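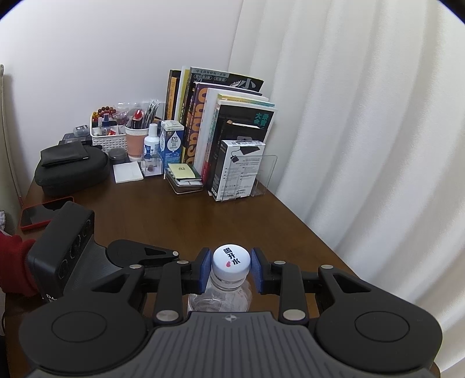 Bottle between the blue pads, desk still full behind it.

Home Search the notebook Entries People Log out
Search entries...

September, notebook p. 181, desk chores

Yasir asked me over lunch whether a machine could tidy a desk yet, and I said "sort of" and then spent the whole afternoon on it, so here are my notes before I forget them.

Bottles I feel pretty good about! Clear plastic is a pain for depth (the sensor looks straight through the shoulder), but the white cap gives the Statia tracker something solid to hang on to. We have 200 bottle demos now and I'd like 17 more with the bottle close to other stuff – wide open desk is too easy and I don't trust the numbers.

The back of the desk is another story. Phone lying flat, a pouch on top of a zippered case, beads in the basket, skinny packets leaning out of a cup. I can clear that in a minute while talking to somebody. The Pomel policy wants one object with air on both sides of it, and a row of books has no air at all. Pulling one out and not dumping the rest is a two-handed job even for me.

So my answer for Yasir: one bottle, yes, a whole desk, no, and please don't let it near the beads.

To do
- relabel run 207, I marked the grasp too late
- ask Yasir Warraich which pads Atex will ship next, same blue or the softer ones
- books: try just pushing the row straight first, no pulling

3 comments 2 shares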